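Keeping a Table Clean When the Whole Family Uses It

In our house one table does every kind of work. We eat on it, the children play on it, I cut fabric on it and my husband repairs things he should repair somewhere else. When I started to write these tips for the Nzioka neighborhood page, I first wanted to write only about stains. Then I saw that most stains come from small habits, so I will begin with these.

Wipe before you wash. Crumbs and sand are hard, and if you go over them with a wet cloth you are polishing the table with a scratching powder. Take a dry cloth first, or a soft brush, and push everything to one side into your hand. Only then use water.

Squeeze the cloth until it stops dripping. For many years I cleaned with a very wet cloth and I thought it was more hygienic. The water went into the joints and the edges, and one edge of our old table became swollen like bread.

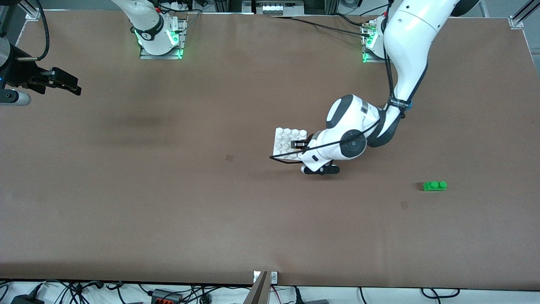 How much dish soap should I put in the water?
A few drops in a small bowl of warm water is enough for a normal table. If you see foam on the surface after wiping, it was too much, and you should go over it again with clean water and a dry cloth.

Soap that stays on the table makes a thin film, and the film catches dust. People then believe the table is dirty and add more soap. I did this also. If your table feels a little sticky even after cleaning, try plain warm water for some days before you buy any special product.

For grease I use the same soap, only stronger. I leave the cloth lying on the spot for 5 minutes and then wipe without pressing. Candle wax is different. Put ice in a plastic bag, hold it on the wax until it is hard, and lift it with an old plastic card. Do not use a knife, even if you are a careful person.

My cousin Atieno Athumani lives in Madoton and has a painted table, and she taught me to test everything underneath first. Put a small amount on the bottom side, wait 10 minutes, wipe, and look at it in daylight. Paint can become dull from vinegar and you cannot bring the shine back with more wiping.
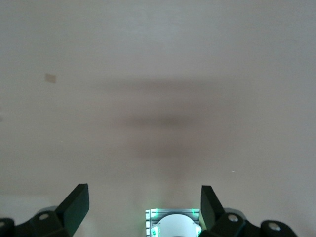
Glue and sticky remains need patience more than strength. Warm the place with a hair dryer on the low setting, then roll the glue away with your thumb, and finish with one drop of cooking oil and afterwards soap. On a pale beige top, even a little tan square is easy to find, and you may not know if it is a sticker or a stain. Pass a fingernail over it gently. If you feel an edge, use the warm air. If you feel nothing, treat it as a stain, with soap first and baking soda paste second. The paste should be soft like yogurt and you must not rub it hard.

Cloths I wash at a high temperature and without fabric softener, which makes them bad at taking up water. I keep two colors, one for the table and one for the floor, and they hang on different hooks. A cloth which smells goes directly into the wash, also when it looks clean.

Next month I will write about chair legs and the felt pads that always fall off.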